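Cleaning and Sorting a Play Kitchen Set
Workshop and Household Notes, by Osamu Hosoda

Play food and toy cookware collect more grime than most toys. They are handled with sticky fingers, stacked inside each other, and put away with crumbs still in them. The procedure below is for hard plastic pieces without batteries. Wooden and fabric pieces are covered at the end.

Sorting before washing

Empty the bin completely onto a flat, light-colored surface. Dirt, hairline cracks and stray parts show up best against white. Spread the pieces so that none sits inside another, then pull out anything with a battery door, a speaker grille, felt or glued paper.

Sort by shape, not by color or by set. Shape decides how a piece is washed and how it drains:

Open vessels: cups, mugs, bowls, pans
Flat ware: plates, lids, trays
Perforated pieces: colanders, slotted tools
Closed hollow pieces: bottles, most fruit and vegetables
Solid or cut pieces: halves, slices
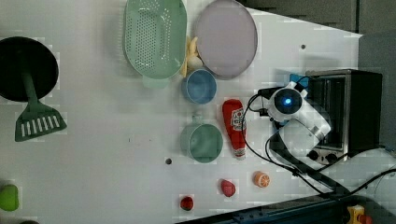 Closed hollow pieces need the most care. Water enters through a seam or a molding hole and stays there, and the inside can't be reached with a cloth. Squeeze each piece next to your ear before washing. A hiss of air means there is an opening, and the piece should be wiped instead of soaked. Labels are the second concern. A ketchup bottle with a white printed label, like the red one lying beside the green mug, gets a damp cloth on the label and a soft toothbrush around the cap. Don't scrub across the lettering. A cut orange half is simpler, though the segment lines on the face hold dirt if they are molded in. Brush along the lines from the center outward.

Washing

Fill a basin with warm water and a small squirt of dish soap. Water that is comfortable for bare hands is warm enough; hotter water can warp thin plates and soften glued joints.

1. Soak the open vessels and flat ware for 6 minutes.
2. Wash the insides first, then the rims, then the handles. The joint where a handle meets a cup is usually the dirtiest spot on the piece.
3. Push a soft brush through perforated pieces from the back. Rinse from the same side.
4. Wipe closed hollow pieces one at a time and keep them out of the basin.
5. Rinse everything under running water until it no longer feels slick.

For old marker stains, make a paste of baking soda and water, leave it on for a few minutes and wipe it off. Test the paste on the underside first. Painted details on cheaper sets come off easily.

Femi Adeyemi, who looks after the toy shelves at the Duvden play library, uses a mesh laundry bag for the smallest pieces. The bag goes through the rinse as a unit and is hung up to drip. I have adopted this for cherries, peas and anything else that can reach a drain.

Drying

Set vessels upside down on a rack with a gap under the rim — a towel laid flat on the counter traps water against the edge. Stand plates on edge. Turn colanders once, halfway through, so that water doesn't sit in the holes. Leave everything overnight. Store nothing that still feels cool and damp inside.

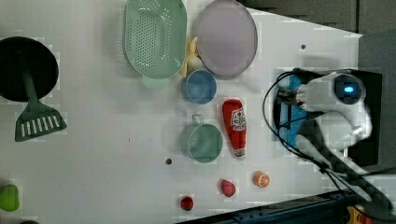 How often does a play kitchen set need washing?
Once a month is enough in a home with one or two children. Wash it sooner after a stomach illness, after outdoor use, or when real food has been served in it.

Storage

A deep bin is the usual choice and a poor one. Small pieces sink, and the whole bin gets dumped to find them. Two shallow trays work better. The tray I use is a Kandach, 80 mm deep, which takes a toy mug on its side. Frying pans and plates go in an upright rack or a magazine file.

Nest cups only when fully dry, and no more than three deep. Round food goes in a lidded tub. Long-handled tools can stand in a tall cup at the back of the shelf.

Check the pieces for damage before they go away. Discard anything with a sharp edge, a split seam or a loose cap. For children under three, also remove any piece that fits inside a toilet paper tube.

Wood and fabric

Wipe wooden pieces with a well-wrung cloth and dry them at once. Don't soak them. Light sanding with 150 grit, followed by 200, takes down raised grain on unfinished pieces. Fabric food goes in a mesh bag on a cold, gentle cycle and is dried flat. Felt loses its shape in the dryer — even on low.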